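Piltstead 选区走访记录数据集说明

先说一句谢谢。会点开这份说明的人，多半是做选举研究或者社区组织工作的朋友，也可能是当年跟我们一起敲过门的人，那就更要谢谢了，你们的鞋底磨掉了多少，我心里是有数的。

这份数据整理的是 Piltstead 地方议会选举期间，我们在亚裔和其他移民居民较多的街区上门走访时留下的记录。最初只是几本写得歪歪扭扭的笔记本，后来 Haziq Gunawan 看不下去，花了好些个晚上把它们录成表格，又一条一条跟走访的人核对，才有了现在这个样子。数据截止到 2022年12月31日，之后的走访不收在这一版里。

包含什么

一共 56 个街段，每个街段对应一个文件，文件名就是街段编号。每行是一次敲门，不是一个人，也不是一户人家，同一户去过两次就会有两行，做统计的时候请务必留意，我自己就在这上面栽过跟头。

字段有 12 个，主要的几个写在下面，其余的看表头就能明白：

street_block：街段编号
round：第几轮走访，取值 1 到 3
lang：谈话用的主要语言，按走访人的判断填写
opened：有没有人应门
topic_1、topic_2：居民主动提到的议题，最多记 2 个
reg_help：是否询问过选民登记的办法
note：走访人的简短备注，已删去姓名和门牌

议题编码我们改过好几次。起初想得太简单，分了“交通”“学校”“治安”就觉得够用，结果 Pusier 街那一带的居民谈得最多的是公交改线以后老人家去诊所要多换一趟车，这算交通还是算医疗呢？大家争了很久，最后决定按居民自己说话的重心来定，拿不准就两个都填。所以 topic_1 和 topic_2 之间没有主次之分，请不要当成排序来用。

怎么收集的

走访人都是本地居民，大多会说两种以上的语言。出门前有一次简短的练习，内容无非是怎么自我介绍、人家不想聊的时候怎么客客气气地告辞。我们不问对方投给谁，表格里也从来没有这一栏。有人主动说了，也不记。

第一轮集中在九月，天还热，傍晚去的居多。第二轮换成了周末白天，应门的情况很不一样，两轮直接比较要小心。Kołodziej 路以北的几个街段在第三轮没有走到，对应的文件里就只有前两轮，不是漏传。
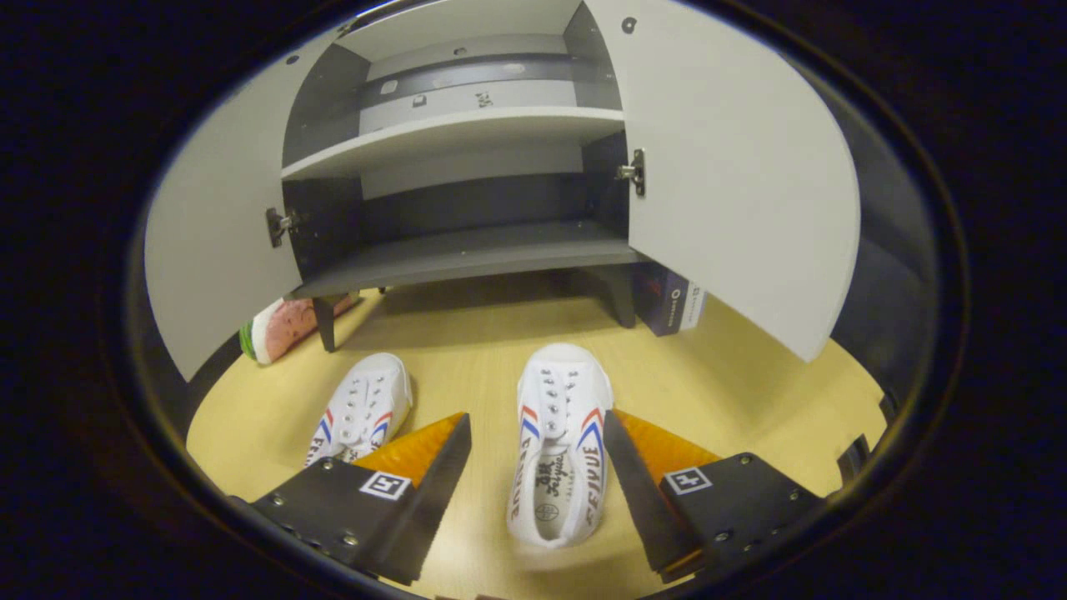 note 这一栏我要多啰嗦几句。它是整份数据里我最喜欢的部分，也是最不整齐的部分。有人写一个词，有人写一整段，有中文、英文、马来文，偶尔一句话里三种都有。我们没有统一翻译，怕翻着翻着就把人家的语气翻没了。如果您要做文本分析，建议先按 lang 分开看，但备注的语言和谈话的语言不一定相同，这一点也请记得。

已知的问题

应门的人里年长者偏多，年轻租户偏少，这份数据不能拿来推算全区选民的看法。Orkard 公寓那几栋楼需要门禁，只有住户肯带我们上去时才走得成，记录很零散。另外早期有些行的 round 是事后补填的，补的时候参考了笔记本的页序，个别可能有误。

使用与引用

研究、教学和社区工作都可以自由使用，注明“Piltstead 选区走访记录”即可。请不要试图把记录和具体住户对应起来，也不要用来给任何候选人做定向拉票名单，当初大家愿意开门跟我们聊，是信得过我们的。

发现错字、编码不一致，或者您当年也走过其中哪条街、记得跟我们写的不一样，都欢迎来信告诉 Haziq，他回信慢一点，但每封都会看。下一版打算先把 Orkard 那几栋的记录重新核一遍，再补上议题编码的旧版对照表。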